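The Carnatby Divided Bin in Gray

By Niden Workshop Supply
2021-03-28
2 min read

We have sold a good many bins over the years, and the Carnatby is the one we keep coming back to ourselves. It's a large, plain gray rectangular bin with a sloped divider that makes two compartments out of one, so you can have the things you're busy with in front and leave the back free for whatever comes next. We like it for wooden blocks, offcuts, craft pieces and all those odd bits that seem to gather on a table by the end of the afternoon!

It comes in the Durnitz size, our biggest, and will sit happily on a tabletop or a low bench. The sides are matte, so they don't throw a glare back at you under a lamp.
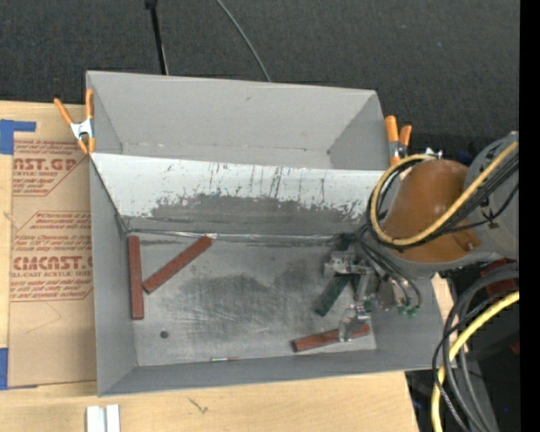
The Carnatby on a light wood tabletop, with reddish-brown blocks and a dark green one in front of the divider.

Now, a bin that gets used is going to look used, and we'd much prefer you knew that before ordering. The white face of the divider will pick up dark scratches and scuffing, and the floor will take on fine scratches too — that's ordinary wear, and we don't treat it as a fault. A wipe with a soft cloth and a little dish soap is all the care we give ours.

We have 100 in stock at our Gamage store, with nearly 600 more due in the spring delivery. Orders of 18 or more ship on a pallet, so do leave us a phone number for the driver.

12 shares
3 comments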